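Pretlow Home Study Grants: progress report, second period
Prepared by Lai-ching Shih for Wen-hsiung Hsiao, Rarnia Fund

Summary

You asked for a plain account of whether the evening homework program is doing what we said it would. My answer is that we don't know yet, and I would be careful with anyone who tells you otherwise, including our own newsletter.

The program gives families a small grant to set up a place to study at home, plus phone tutoring on Wednesday evenings. We made 35 grants in this period. The money went out on time and the paperwork is in order. Those are the easy parts.

What the sign-in numbers say

Tutors logged 1624 minutes of calls. The draft I was handed described this as "strong engagement." I took the phrase out. A minute on the log can be a student working through fractions or a student on hold while a tutor looks for the right worksheet, and the log treats them the same. Two of the tutors round up to the next quarter hour. I have asked them to stop, and the next set of figures will probably look worse as a result. Please don't read that as a drop in use. 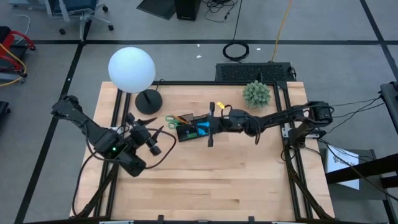
The call times are a bigger worry. We chose 7 p.m. because it suited the tutors. Parents in Jondton told us at the outset that it was too early for anyone working a late shift, and we went ahead anyway. Attendance from Jondton families has been poor, and I don't think more reminder texts will fix it. We've sent plenty.

Grades

Schools in the Au district shared report cards for 12 students, with permission. Most went up a little in math. Before that gets repeated, remember that we have no comparison group, that the district changed its grading scale in the same term, and that families who sign a release may well be the ones who were already doing fine. I would leave grades out of the public summary altogether.

Reading is flat. It was flat in the last report too, where we called it "holding steady."

The setup grants

Families could spend the grant on a desk, a chair, lighting or supplies. The proposal claimed that a fixed study spot leads to better homework habits. I went back to the sources behind that line and found mostly surveys asking parents what they thought. It may be true. We haven't shown it, and our exit form asks only whether the family liked the grant. Of course they liked it.

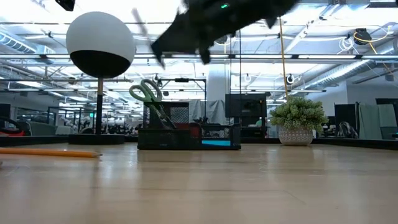

Table lamp and pencil on a wood-toned tabletop.

I have rewritten the exit form. It now asks where homework got done last week and who chose the spot. Several parents told me on the phone that their children still work on the bed or the kitchen floor.

Requests for the next period

Move Jondton calls to 8:30 p.m. One tutor has agreed and I need a second.

Hold the expansion until June. I know the board would like to announce it sooner. The case for it rests on the call minutes and the grades, and I have said what I think of both.

Unspent supply money can roll over if you approve it in writing.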